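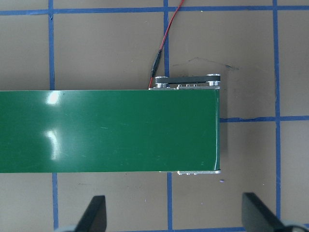 Let the Teenagers Sleep

13 January 2019

I have become a bore on the subject of school bells, and I'm happy about it. Ask me at a bus stop, ask me in line at the pharmacy, and I will tell you that the high school in Worar should start its day later, and that the school board has a wonderful chance to make it happen when it votes in April.

The first bell rings at 7:20 now. For kids who live out past the reservoir that means a bus before six, in the dark for much of the year, with breakfast eaten out of a pocket. I taught first period for 13 years, and I loved those students, but what I mostly saw of them was the tops of their heads. The same kids after lunch were funny and loud and full of questions! I used to rearrange my whole lesson plan so that anything I cared about landed as late in the week's rotation as I could get it.
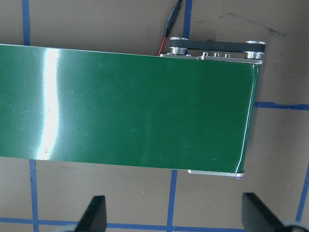

A green conveyor belt with a smooth, glossy surface.

So imagine 8:30. Imagine a room of 16-year-olds who have slept, and a teacher who gets to teach them fractions or French or the causes of a war while they are awake enough to argue back. I find that thrilling, and I think most people who have stood in front of a class at dawn would say the same.

The district's own survey drew 652 responses, and the comments are worth an evening of your time (they're posted with the board packet). Parents write about mornings that start with shouting. A few students write about falling asleep at red lights, and that scared me more than any report card could.

Yes, the buses are hard. The middle school shares them, and moving one bell moves the other. The transportation office has sketched 2 schedules, and the second looks very doable to me: the younger children go first, since they're up anyway, and the high school takes the later run. It would push sports practice back, and in November that means lights on the lower field. Then let's buy the lights. We found money for a new scoreboard.

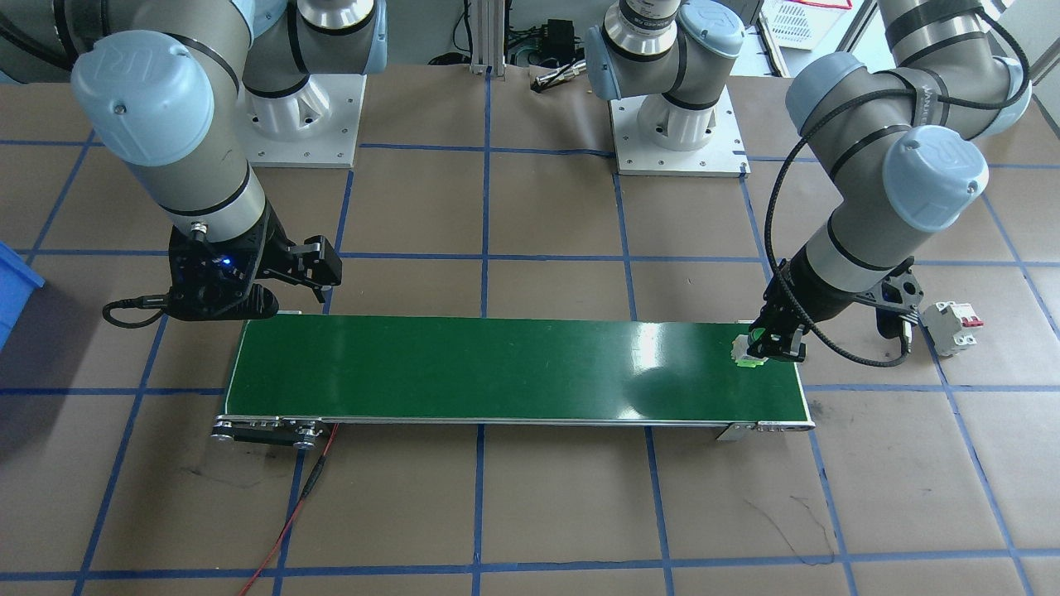

Two UR robot arms work over a green belt conveyor.

Jedau made the change and kept its marching band, its debate team and its after-school jobs. I sat in on a first period there last fall and nearly cried. Somebody was telling a joke, and people were laughing at it, before nine in the morning.
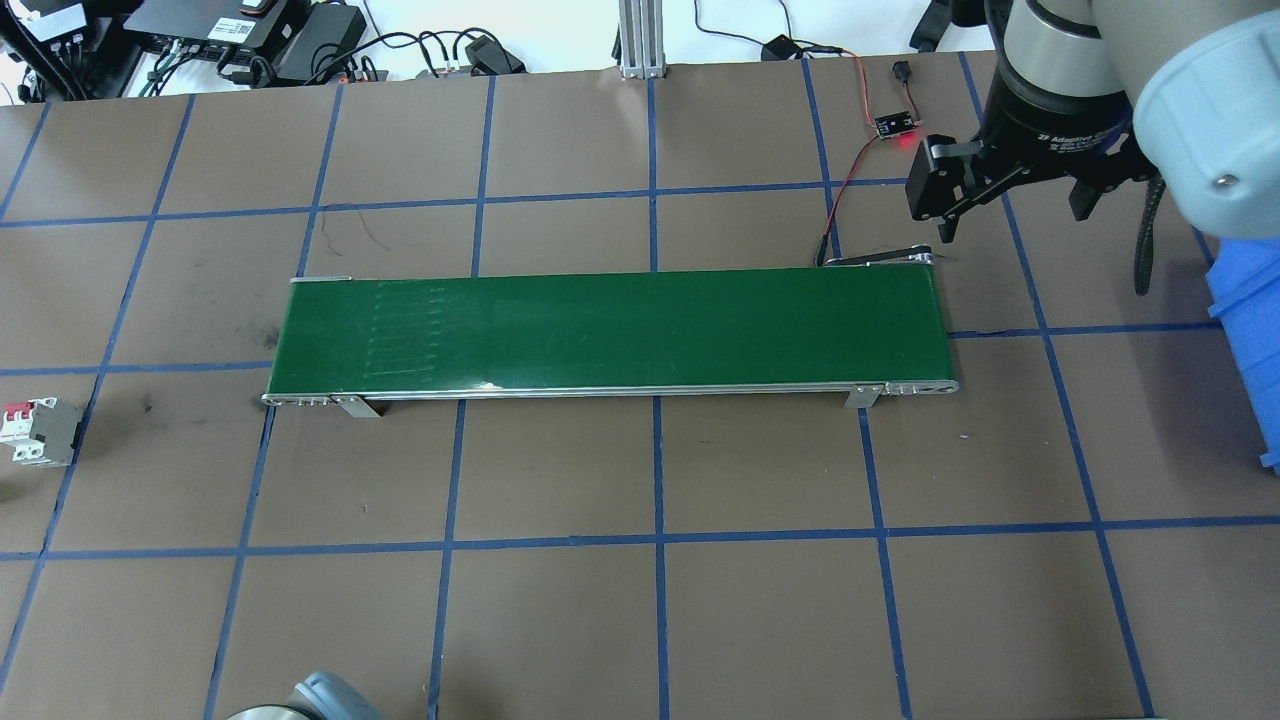

One reader wrote to me that all of this is coddling, that work starts early and kids had better get used to it. Plenty of work does start early, and plenty of adults do it well, on adult sleep. A sophomore has years to get there. Meanwhile she has chemistry to learn.

The petition at the public library needs 500 names before the board will put the later bell on its agenda as a full item, and it's almost there. The clipboard is on the front desk next to the seed packets. Go sign it, and bring your teenager along, if you can get one out of bed.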